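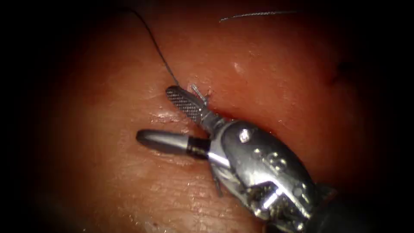
Needle driver jaws: knurled face or something softer? Comparing two on a bench arm

Posted November 28, 2019 by wristpitch

Hi all, first real post here after a long time reading. I'm trying to pick a needle driver for our suturing setup and I've gone back and forth so many times that I'd like somebody else's opinion before I order more.

We have one arm on the bench with a Jostar controller and a scope. The two instruments I'm comparing are the Pluralari driver, which has a fine crosshatch on the gripping face, and the Clurnport one, which has a plain ground face with a shallow groove down the middle. Same curved needle for both, same black suture, same tissue from the same supplier. I've logged 344 passes so far, 191 on the Pluralari and the rest on the Clurnport (I know, uneven, I ran out of tissue).

The crosshatch holds the needle much better. On the Clurnport the needle likes to roll in the jaws as soon as it meets resistance, and then my arc is off and I have to regrasp. But the crosshatch seems to be rough on the thread! If I grab the suture to pull it through, I get fuzz on it, and twice it snapped when I was tying.

I'm also having trouble seeing the jaw angle when the scope gets a lot of glare off the metal and the wet surface. I don't know if that's a camera problem or a me problem.

So do I stay with the crosshatch and learn to be gentle, or is there a face pattern in between that people like? And has anyone tried turning the grip force down on a Jostar? The manual gives it half a page.

benchmonkey_ohio

Stay with the crosshatch. Needle roll will ruin more of your runs than fuzzy thread will, and the thread part is fixable.

What we do is never pull the suture with the part of the jaw that holds the needle. Grab the needle, pull it clear, and draw the thread through by the needle as far as your workspace lets you. If you do have to hold the thread itself, use the lowest grip setting and don't slide along it. Let go, move, grab again. It's slower and kind of annoying but our snapped threads pretty much went away.

On the Jostar there's a grip limit per tool slot. It ships at the top of the range, so drop it a bit at a time with a needle in the jaws and push the tip against a rubber block until it starts to roll, then come back up two steps. Do it again when you swap instruments - the two drivers won't land on the same number, and I'd bet part of your difference is just that.

One more thing, check the cable tension at the wrist before you blame the jaws. We had a driver that tested terrible for 12 passes and it was a slack cable the whole time.

greyscalegary

I use Pálfi jaws and they're great. Never had a problem.

tinyforceps

The Pálfi ones are nice but they won't fit the Clurnport wrist without an adapter, so make sure yours will take them before you spend the money. They use a finer pattern than most, and I'd call them a fair middle ground. Mine started slipping after 101 passes, though, and a good cleaning with a soft brush only helped some. Dried tissue gets packed into the pattern and then you're basically holding the needle with a smooth face again. Clean yours after each session if you aren't already.

For the glare, it's probably the light. Turn it way down and bring the exposure up a little, and try tilting the scope a few degrees so the shine off the wrist housing goes somewhere else. I lose the fine detail on the jaw face first when it's too bright, and the needle soon after. Locking the exposure helps too. On auto, every time a shiny part swings into view the whole picture gets darker and you're guessing at where the tip is.

I would also even out your counts before you decide. And if your Pluralari passes came later than the Clurnport ones, you'd had more practice by then, so maybe switch off between the two for the next batch.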